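House rules for hand-held gripper recording, second version
From the Fulmont newsletter, October

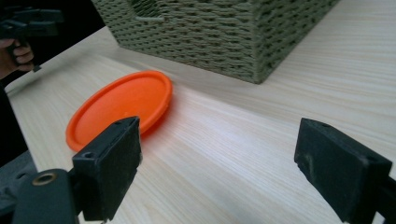

A reader at Plirkham wrote to us after the last issue that rules are fine for machines which are bolted to the floor, but for a tool that a person carries in the hand they only make the people slow. Several others wrote in the same direction, a little more politely. We have discussed it with the Drumardale group, and we kept most of the rules, but we made them shorter and changed two that were not good.

The first change concerns the check before a session. In the old version the operator had to fill in a form of 70 lines. Almost all the lines were ticked in one movement, from top to bottom, and a form like this protects no one. Now there are four things to look at: the finger pads, the screws, the lens and the table. Dust on the pads is wiped off with a dry cloth. Scratches are allowed if the pad is still flat and holds the test block without slipping. When a screw can be turned by hand, the tool goes back on the shelf with a red tag, also if the session is already late.

The second change is about people working at the same table. We had written that each operator must keep to his own half, and this was simply not possible with tasks like putting a lid into a basket, where two persons with a gripper each may need the same spot. The rule is now that one of them has the lead. The lead says "in" before reaching over the middle and "out" afterwards, and the other one keeps the tool above the table and waits. It feels silly on the first day. At Drumardale they tried it for 100 recordings and asked to keep it.

Some points stay as they were, and please read them again, as we get questions about them every month:

Hands may be in the picture, faces may not. Name badges and phones are left in the locker.

Objects are ordinary household things without sharp edges. Glass is only used after asking the shift lead.

A failed attempt is kept and marked as failed. Do not delete it and do not repeat it quietly under the same number. In the Ko archive, which has 4,000 recordings by now, the failed ones are asked for more often than we expected.

Nothing is moved by the free hand while recording is on. If a thing falls from the table, stop the recording first, then pick it up.

A break is taken when the wrist asks for it, and at the latest after 2 recording blocks. We do not want to hear again that someone continued in order to finish a list.

One question is still open. Plirkham would like to permit a cloth on shiny tables, against the reflections. Drumardale is against, with the argument that real kitchens have shiny tables too. I can understand both sides, and for the moment each site decides for itself, but it must be written in the session notes which table was used and whether it was covered.

The full text hangs next to the tool shelf at every site. Remarks on the second version are welcome until the end of the month, best by mail, and please give the number of the rule you write about.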